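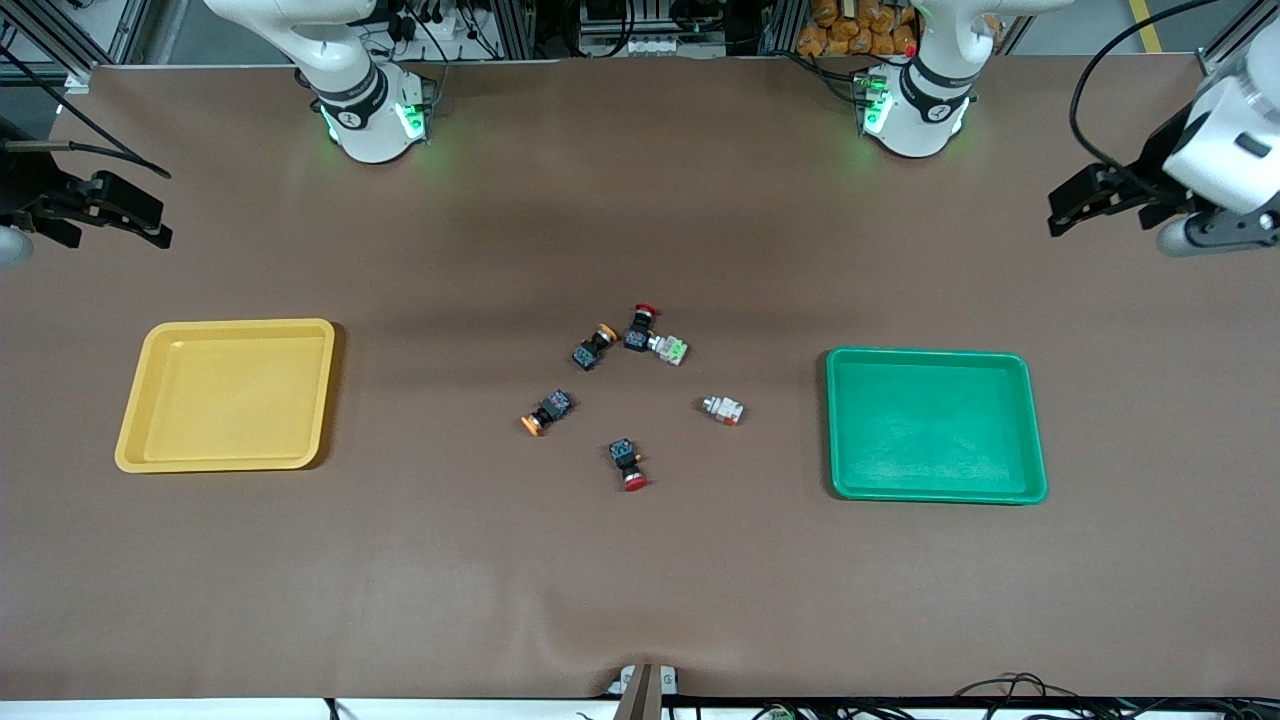 消費者調査論　第4回　配布資料
満足度調査の数字をどこまで信じるか

1　前回の補足
前回、標本の大きさと誤差の話をしたところ、「結局、何人に聞けば信用できるのか」という感想が多かった。気持ちはわかるが、この問いの立て方がそもそも怪しい。人数は信用の条件の一部でしかなく、しかもいちばん宣伝に使いやすい一部である。今回は人数以外のところを疑う。

2　事例A：家具通販Suvbergの調査
Suvbergは自社サイトに「お客様400人に調査、352人が満足」と載せている。割り算をすれば88パーセントで、計算に誤りはない。問題は400人が誰かである。
注記を読むと、対象は「購入後のアンケートにご回答いただいた方」とある。つまり返送しなかった人、途中でやめた人、返品した人がどう扱われたかは書かれていない。返品者にアンケートが届かない仕組みなら、不満の強い層が入口で落ちている。届いていたとしても、回答率が示されていない以上、400という数字が母集団のどの部分なのか判断できない。
よくある反論に「400人もいれば偏りは薄まる」というものがある。薄まらない。人数を増やして小さくなるのは偶然による誤差で、集め方の偏りは何人集めてもそのまま残る。期末のレポートで毎年間違える人が出る箇所なので、教科書の図と見比べて確認しておくこと。

3　「満足」の中身
同じ調査の選択肢は次のようになっていた。
大変満足／満足／やや満足／どちらともいえない／不満
肯定側が三つ、否定側が一つである。「まあ普通」と思った人がどこに丸をつけるか、自分で試してみてほしい。「やや満足」に流れる人はかなりいるはずだ。352人はこの三つの合計で、内訳は公表されていない。内訳を出さない合計値は、とりあえず都合のよい合計だと考えて読み始めてかまわない。違っていたら後で訂正すればよい。

4　事例B：語学アプリFradeの「継続率」
Fradeの広告には「12週間続けた利用者の大多数が効果を実感」とある。12週間続いた人だけを見ているのだから、効果を感じずにやめた人は最初から分母にいない。いわゆる生存者バイアスの教科書的な例で、古典的すぎて取り上げるのも気が引けるが、いまだに広告で通用している。
加えて「実感」は測定ではない。試験の点が上がったのか、上がった気がするのか。後者に価値がないとまでは言わないが、前者のような顔をして書かれていることには注意したい。

5　事例C：比較調査という形式
Lendsteadは枕のメーカーで、「20名による比較テストで1位」とうたっている。比較の相手は自社の旧製品と、名前の出ていない「一般的な枕」である。相手を選べる立場の人間が行った比較で1位になることに、どれほどの意味があるだろうか。
20名という人数を笑う必要はない。条件を揃え、製品名を伏せ、試す順番を入れ替えた20名の実験は、条件の不明な大規模調査よりよほど参考になる。この資料に関していえば、そのどれも書かれていない。書かれていないことは行われていないと断定もできないので、評価は「不明」とするのが正しい。授業中の発言では「うそだ」と言い切る人が多いが、それもまた根拠のない主張である。

6　第三者機関の調査なら安心か
三例とも自社調査だった。では調査会社Fornidarに委託した場合はどうか。少しはましになるかもしれないが、質問文を誰が書き、費用を誰が払い、結果を公表するかどうかを誰が決めたのかは、やはり確認が要る。とくに最後の点は見落とされやすい。都合の悪い結果が公表されないなら、世に出た調査だけを集めて平均しても実態には近づかない。

7　読むときの確認事項
・回答者はどのように選ばれたか
・依頼した人数と回答率
・質問文と選択肢の全文
・合計値の内訳
・比較の相手と、その選び方
・費用の負担者、公表の決定者
公開資料だけで全部に答えられる調査は、まず見つからない。埋まらない欄は空けておき、推測で書き込まないこと。

8　次回までの課題
身近な広告から調査結果を使ったものを一つ選び、7の各項目について、わかること・わからないことを分けて書く。A4で1枚。広告の写しを添付する。「信用できない」という結論だけの提出物は受け取らない。どの情報があれば判断が変わるかまで書くこと。
なお、本学の授業評価アンケートを題材にしてもよい。回答率は教務のページに載っている。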